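**Equipment corner: the shelf-stacker sums**

The quotes for the autumn round came in at the start of September, and they are just as cheerful as last year's. Skemik want 14 months' rental up front for one humanoid. Delix will sell us the same sort of thing outright, hands priced separately, as if we might prefer it without. 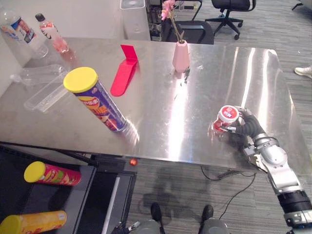 *Photo: Tiburcio Cuautle*

My first draft of the budget had one line for the robot and one for "bits". The bits now run to 19 lines. Fingertips wear out, wrists need servicing, and Bodin charge by the visit even when the visit consists of somebody switching it off and on again. I've put in for 5 visits and expect to be told off for it. 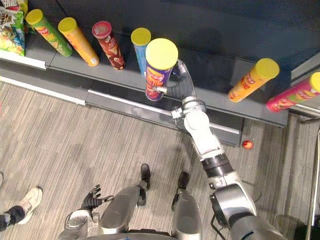 Then there is floor space. Brarwood gave us the length of one aisle on the plan and took half of it back a week later for a photocopier. We need standing room for the machine and for whoever is minding it, and I have asked for that in writing.
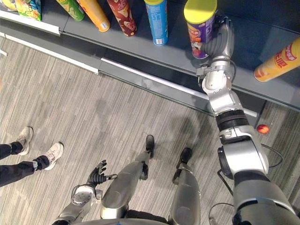 Hands are where I'd spend the money. The cheaper quote has a plain two-jaw gripper, fine for boxes, and our snack range is mostly tubes. A hand with proper fingers can wrap round the side of one, as it has with the purple can, and leave the yellow lid alone. The dearer quote includes 2 of these hands. I would like both, with a spare set of fingertips, and will give up the branded dust cover to get them.

Comments on the draft to Tiburcio before the end of the month, please. "Could we not just hire a student?" has already been received.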